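Payment taken but order still shows pending - do I post it?

Small business help > Selling online > Payments

Dörte Nolte
I run a small online shop selling second-hand furniture and soft furnishings, built on Ninside. Since October a few orders have come through where the card payment shows as taken in my payment account but the shop still has the order as pending. The latest is order 3385. The customer has her receipt and wants to know when it will go out. I've had 2 of these in the past week and don't want to send goods I haven't been paid for. Is it safe to mark them as paid by hand? Listings are all live and the stock numbers are right.
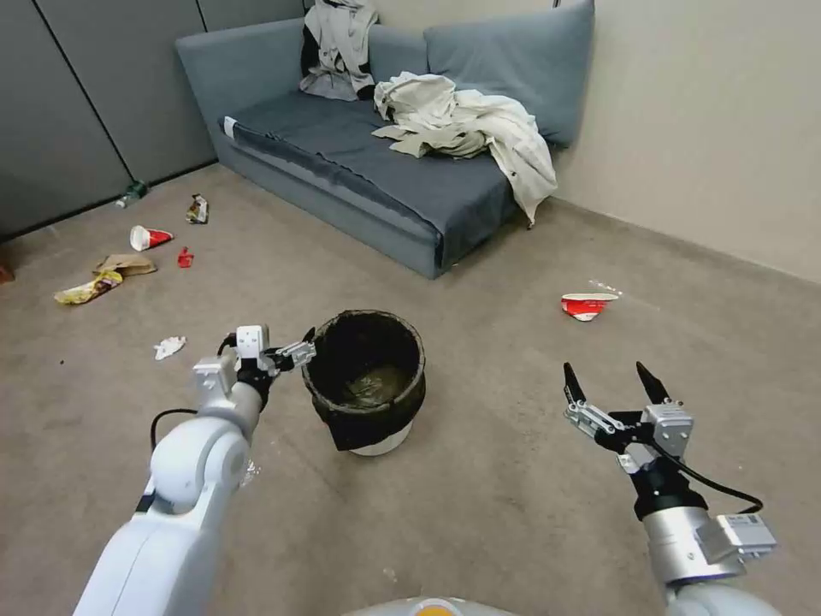
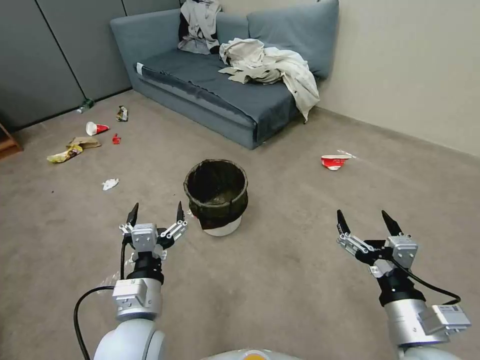
I haven't changed any settings that I know of, apart from moving the shop to a new web address in the summer. Support has only sent me a link to the general help page.

Carkmont
The new address is your problem. When a payment goes through, the payment company sends a message back to your shop, and yours is probably still going to the old address. Log in to the payment account, find the notification settings and put the new one in. Then look at the list of failed messages. Most providers let you resend them, and the orders should update within 20 minutes or so.
As for 3385, check that the amount and the order number match and that it says captured and not just authorised. If it does, mark it paid and send it. Write a note on the order so you don't refund it by mistake later.

Ratanaporn
Had the same thing with over 2000 orders on the books, a nightmare to sort out. I just changed provider in the end.

Brimemham
Agree with the first reply. Also check whether the old address still forwards - some payment systems won't follow a redirect, so it looks fine in your browser and still fails for them.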